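About Niven

Niven is a small school for people who want to learn how to set up a room. We teach layout: where the table goes, how much space a chair needs, what fits on a counter and what really doesn't. Yeshi Kahsay started it with 9 students and a low opinion of most decorating advice, including some she used to give.

We don't sell software and we don't hand out mood boards. Students work with brown paper and blue tape. Plenty of people find that a bit basic for a paid course. Fair enough, and they are welcome to compare results.
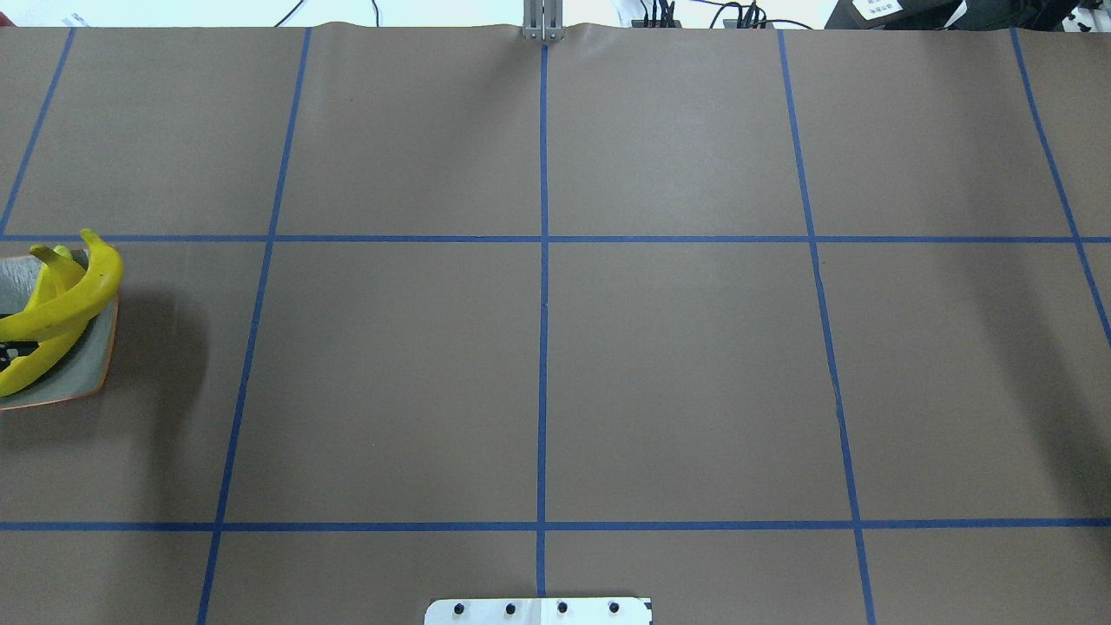 What we teach

The core course is called Godby and runs for 5 weeks, starting in September. You mark out a grid, put ordinary things on it, move them, and write down what changed. The full fee is $600, with a $50 deposit to hold a place. We have heard every promise a layout course can make, and we try to keep ours small: you will measure better than you did.

Abenezer Degefa teaches the taping sessions. He doesn't believe in shortcuts with corners and will say so. 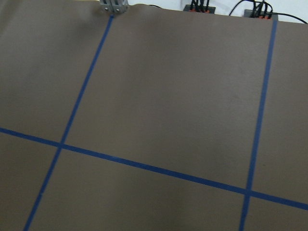 Do I need drawing skills to join?

Most of our students can't draw, and the course never asks them to. Bring a pencil and a tape measure. Paper and tape are included in the fee.

Where we stand

We don't give out certificates. We looked into it and couldn't find anyone who had been helped by one. We also doubt that a grid fixes a bad room, so the last week of Godby goes to rooms where the method fails. Lines laid by hand come out slightly irregular, like the blue ones across our brown paper, and we grade the thinking before the edges. If you need perfect lines, another school will suit you better.

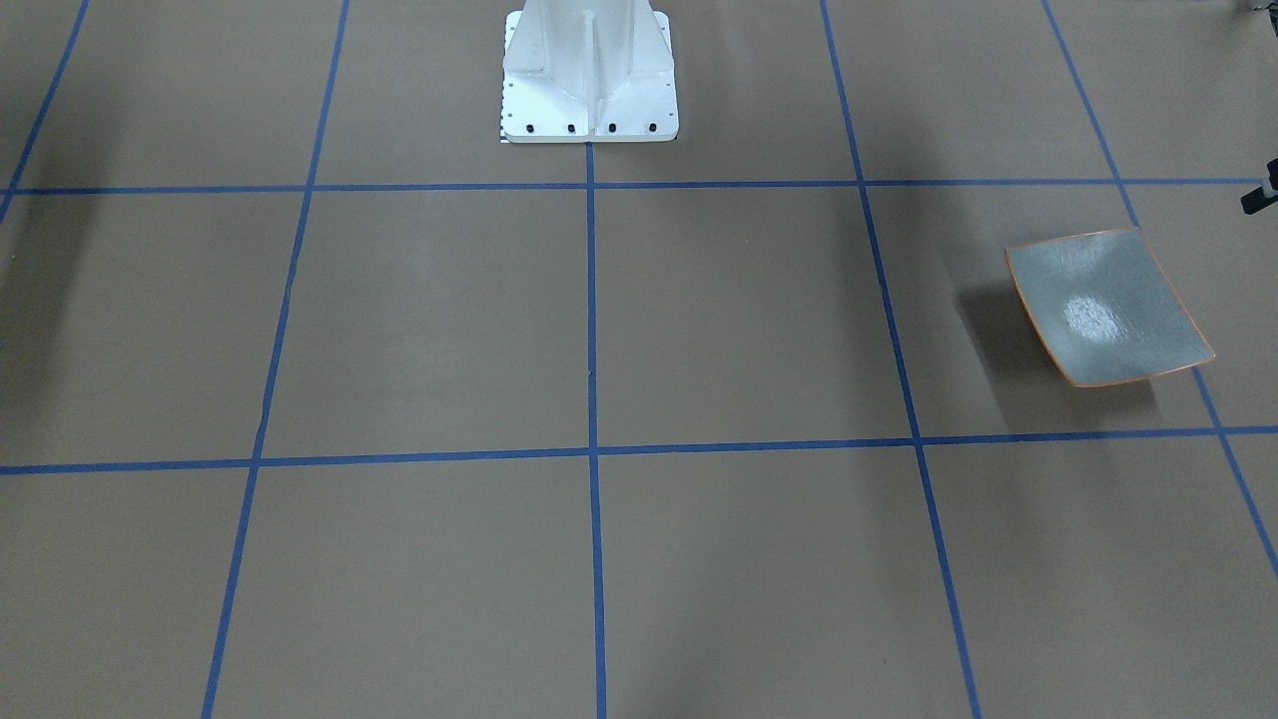
Visits are by appointment, mornings from 9. Yeshi answers the mail herself and is slow at it. Ask her anything about the course before you pay the deposit, and be suspicious if she makes it sound easy. Students usually want to know about the paper first. It is plain tan-brown, and with two tape lines running across it and five more running up and down, you have enough squares to plan a fair-sized kitchen on. Whether your own kitchen will cooperate is another matter, and we make no claims there.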